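Clutgate Lab Visit: Good Practice on the Wall, and at the Bench

The Clutgate site opened its doors for an afternoon in December, and I went mainly to see the bench rules. Movinen, which runs the place, has been telling customers that its 37 rules for two-arm work could become a model for small shops. I have read a lot of such lists. Most of them die in a binder.

The tour began with slides. We heard that the Dimer cells had logged 454 sessions since spring, and that 391 of them passed the house audit. I asked who does the audit. The same team that runs the cells, it seems. That left 63 sessions I would have liked to hear more about, but we were moved along to the floor.

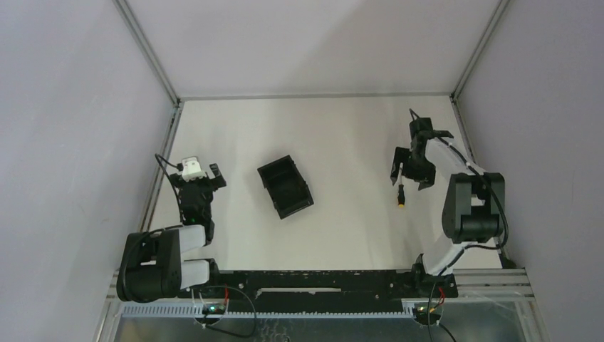
One of the Dimer cells, with a tray and a screwdriver on the table between the two arms.

Rule 4 says that only the items needed for the task may be on the table, and I can't fault the cell on that. Cables are another matter. The rules ask for them to be "suitably routed," and on these arms they loop out beside the wrists and over the links. Is that suitable? Our guide thought so. A rule that can't be failed isn't much use to an auditor, and I would want a number in it.

The Deák room next door was closed for the day, so the part on emergency stops was done from a handout. I took a copy home. It gives no stopping times, and the page for revision history is blank.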